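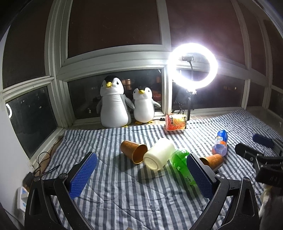
Reading Ruth Aloud: Group Report
Ratih Halim, Rui Veloso and Alina Ursu
Introduction to Biblical Literature, Clivine College
May 26, 2019

Question
Our group wanted to know if people follow the Book of Ruth better when they hear it in one sitting or when they get it in pieces over several weeks. It has four chapters, so it can be read aloud in a short evening.

What we did
We worked with two congregations, one in Wosside and one in Grurcombe. Wosside heard the whole book at one evening service, read by Hermenegildo Solís. Grurcombe heard one chapter each Sunday for four weeks – same translation, same reader. Afterward we gave out a short form asking people to retell the story in their own words.

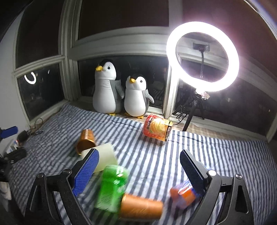
We got 293 forms back, but many had only a name or a single line on them. About 200 were complete enough to use, and Alina sorted those by hand.

Results
The Wosside group did better on the order of events. Most of them remembered that Orpah turns back in chapter 1, and that a nearer relative gives up his claim before Boaz marries Ruth. The Grurcombe group mixed up chapters 2 and 3 – the gleaning and the threshing floor – but wrote more about Naomi, especially her asking to be called Mara.

Problems
The groups were not matched by age. Grurcombe also had a sermon after each chapter, and we could not separate what people heard in the reading from what they heard in the sermon. Rui thinks this explains the answers about Naomi. Ratih disagrees, and we left it open.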